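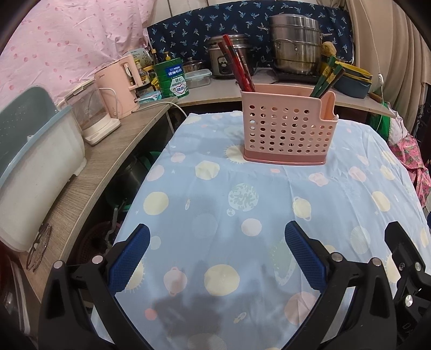 Open jaws of a hand-held gripper over a kitchen table, with chopsticks standing in a pink utensil holder toward the far end.

Hand-held demonstration gathering is a way of teaching a robot by letting a person do the job first, using a tool that has the same kind of fingers the robot will later have. The person carries the gripper around by hand, a camera fixed to it records what the jaws are facing, and the recordings are afterward used as examples for a learning system. Each recording of one task from start to finish is usually called an episode or, a little more loosely, a demo.

The great charm of the method is that it can go wherever people already live and work. A full robot arm is heavy and expensive and does not much care for stairs, while a hand-held gripper fits in a shoulder bag and can be put to use on a kitchen table among the kettles, rice cookers and patterned tablecloths of an ordinary home (and homes, as anyone who has visited a few will know, are wonderfully different from one another!). A learner that has only met one tidy bench tends to be lost when the cloth changes color.

Gripper design
Most hand-held grippers have two jaws that open and close together. The inner faces often carry soft pads, commonly rubber with a raised texture, which help the jaws keep hold of slim or slippery things such as chopsticks, spoons and pot lids. Pads wear down with use, and collectors are generally asked to change both at once so that the grip stays even.

The Gramine collection
One of the better-known home collections is Gramine, started by Everaldo Conceição and Chia-jung Lam at the Requena workshop. It holds 2,874 episodes recorded in 483 homes, and 1,924 of them are kitchen tasks: moving utensils in and out of holders, stacking bowls, closing food boxes and so on. Lam wrote the guide for collectors, a friendly and rather lengthy booklet that asks people to leave their counters as they find them and to work at the speed they would use when making supper. The Clustia toolkit, used to trim and label the episodes, came out of the same workshop.

Checking and labeling
Episodes are watched through before they are accepted. Under the Gramine rules each one receives 4 labels, covering the task, the object, the room and the outcome. Dropped objects are kept and marked as such, a habit Conceição argued for warmly, as a learner may also need to see what a poor grip looks like.

See also
Drekadell gripper
Learning from demonstration
Teleoperation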